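Chapter 14
Learning to Hold Things by Holding Them

If you have ever carried a full cup of coffee across a room while talking to somebody, you already know a good deal of what this chapter is going to teach you, and the trouble is only that you can't say it out loud. Ask a friend how hard she squeezes the cup and she will look at her hand, squeeze a little, and shrug. For a long time people who programmed robots tried to get around that shrug by measuring everything: the weight of the cup, the friction of its side, the angle of each finger. We spent most of Chapter 13 on that approach, and I hope you came away with some respect for it. Here we take the other road, and let the person's hand do the explaining.

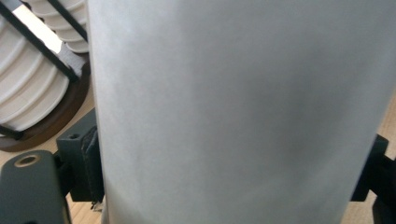

Gripper-camera view; chapter by Fadime Gökçe
Lead author, Part Three; teaches robot learning at the Janevski Institute

The method is called learning from demonstration, and the version we'll use is a plain one. A person picks up a hand-held gripper with a camera fixed to it, and goes about some small household job. The camera records what the fingers are doing and whatever happens to be near them. Later on, a computer program studies the recordings and tries to work out, from any given view, what the fingers ought to do next. There is no robot in the room while the recording goes on, and that saves a great deal of money and quite a lot of furniture.

I came to this method sideways, I should admit. In my first year at Janevski I was trying to finish a very tidy piece of work on finger pressure (you'll meet the leftovers in Exercise 6), and a colleague talked me into giving up one Thursday afternoon to collect demonstrations for a study we called Brirkondale. I expected to be bored. By four o'clock I had moved cups and jars until my wrist ached, and I'd begun to notice things about my own hands that I had never put in an equation! I slowed down before I touched anything. I closed the fingers, waited a moment, and only then lifted. With a tapered cup I went a little lower than I would have guessed, and I couldn't have told you why.

The Brirkondale study ended up with 1002 demonstrations, recorded by 25 people, and it will be our running example from here to the end of Part Three.
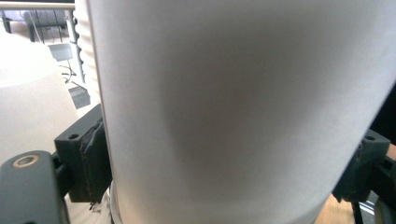 Now, one thing that surprises students when they first look through recordings like these is how much of the view gets taken up by the thing being held. Before the grasp, the camera has the whole neighborhood to look at. Once the fingers have closed on something wide, the picture may be mostly one smooth, pale wall, with the room squeezed into a corner. A plain surface with no print on it gives the program very little to go by, so it has to lean on the outline of the object, the shading across it, and the places where the pads meet the side. We'll come back to this in Section 14.3, where we ask how much a program should remember of what it saw a second or two earlier.

The other surprise is how much people differ. Of our 25 people, 24 changed their grip at least once while doing the same job over again, and the one who didn't was a retired baker from Movthorpe who handled every cup as if it had just come out of the oven. A program that simply averages all those grips can land on one that no person would ever use. Section 14.2 takes up that problem, and it's where I'd ask you to slow down and read with a pencil.

You won't need any new math for Section 14.1. You will need a cup, preferably an empty one, and a pair of kitchen tongs.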